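Ketchup, Sojasoße und die Frage nach dem Einweichen
Projektbericht von Vaida Bite und Jarrah Ellery

Wie lange darf Geschirr stehen, bevor das Abspülen richtig Wasser kostet? Im Juni haben wir dafür in der Mensaküche Kallio 192 Teller von Hand gespült – und es hat riesigen Spaß gemacht! Die eine Hälfte kam sofort ins Becken, die andere erst nach 24 Stunden. Der Durchflusszähler lief immer mit, insgesamt kamen 976 Liter zusammen.

Am spannendsten war für uns die Stärke. Reisreste kleben nach einem Tag wie Leim, Öl dagegen bleibt fast gleich. Tomatensoße liegt irgendwo dazwischen.

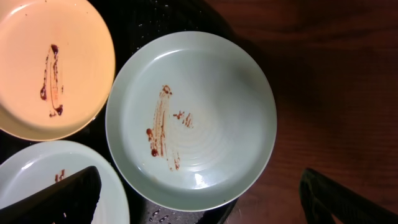
Kaltes Vorweichen half bei Stärke deutlich mehr als heißes, damit hatten wir überhaupt nicht gerechnet! Als Nächstes wollen wir Haferbrei testen, dann auch mit härterem Wasser.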